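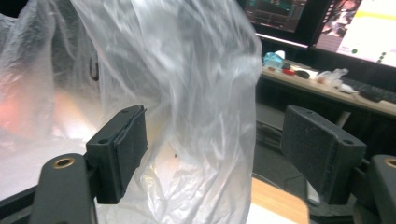
Budget for the second half of the year closes on Wednesday, so I have been pricing hand-held grippers again. These are my notes, mostly so that I don't have to work it all out a third time in the autumn.

We need four more. The quote from Ersoy is 687 per unit, fingers and pads included, camera and mount extra. Dramix came in at 507, but that is for the bare tool, with no fingers at all, and the lead time runs into September. Once Chang-ho had added up printing, threaded inserts and a set of pads, the gap between the two was small enough that I stopped caring about it. The lead time decided it.

What I got wrong last year was pads. I had them down as part of the tool, bought once. They are a consumable and should sit on the same line as gloves and tape. The foam or rubber face goes at the edges first, and thin plastic film is where you notice. A rigid box can be picked up with a tired pad and nobody would know the difference. A bag slides, or one fold gets held and the rest stays behind. Bags are a large share of what we have planned from March onwards, so the pad line goes up to 80 pieces for the year.

Two screws per pad is fine. I asked Tülin whether a clip-on version would save time on changes and her answer was that the screws take a couple of minutes and the clips she tried at Rostport worked loose. Screws stay.

Things I have left out on purpose:

Spare fingers. We can print them overnight. The brass inserts are the only bought part and we have a full drawer.

A third workstation. Tomás would like one next to the existing desk, and I see why, but two screens are enough for checking recordings as they come in. It can wait for the next round.

A service contract. Ersoy offers one at a yearly rate that would pay for a new tool every other year. I would sooner have the tool.

With cameras, mounts, pads and carriage, the total comes to over 3,000 for hardware, and I have asked for a small reserve on top for cables. Cables were under-budgeted last time as well. Songül has the spreadsheet and has already queried the carriage – fair enough, it was a guess. I'll update the line when the firm quote arrives.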